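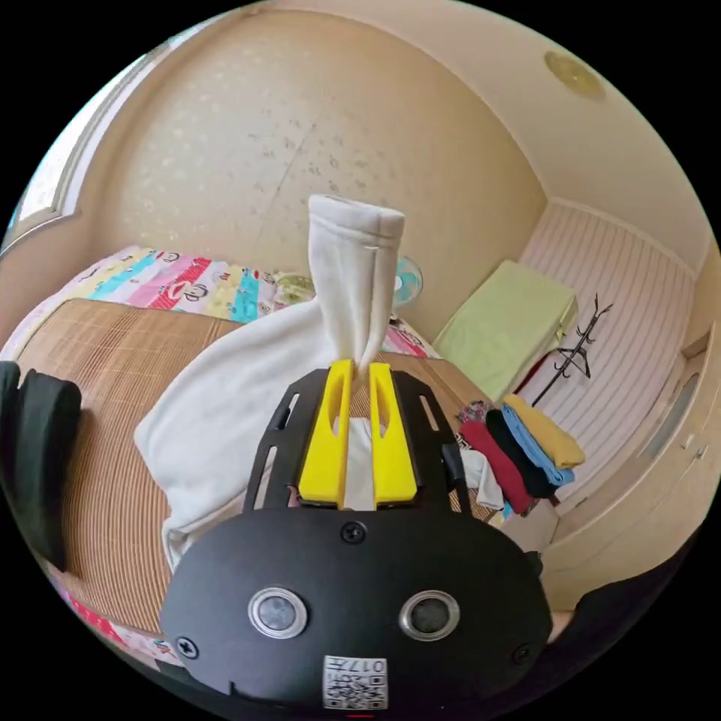 Garstead workshop posts second revision of hand-held gripper

2025-01-06

The shared workshop in Garstead has released drawings and a parts list for the second revision of its hand-held gripper, a two-finger tool used to record household handling tasks for later use on a robot arm. The project goes by the name Jirau. The first revision came out in September.

The main change is at the front end. The fingers are now tall yellow parts with a long oval window through the upper portion, mounted on a slotted black bracket. The window saves material and lets the finger flex slightly when it closes on something thick. The bracket slots allow the pair to be moved without removing the housing. Builders of the first revision had to take out the housing screws each time, and several reported stripped threads.

Cloth remains the main test load. Towels are picked up by a corner, lifted and folded on a bed, in ordinary bedrooms with the furniture left in place. A bed gives under the tool, so the fingertips meet the fabric at a different height on each attempt. The workshop set a target of 200 recorded folds per tool before a revision is published. The second revision reached 220, spread over several members' homes. Each tool carries a numbered code label so that recordings can be matched to the hardware that made them.

Members in Guimarães, who build from the same drawings, print the fingers in a softer material and report better hold on thin fabric but faster wear at the tips. Both versions are included in the release. The bracket is the same for either one.

Print time for a pair of fingers is given as 30 minutes shorter than before. The control board, sold by Trarkia, is unchanged, and owners of a first-revision tool need only the new bracket and fingers. The drawings are filed under number 3089 in the workshop's online archive. Mirrored versions of the bracket are not yet available, and the assembly notes still show the old screw positions.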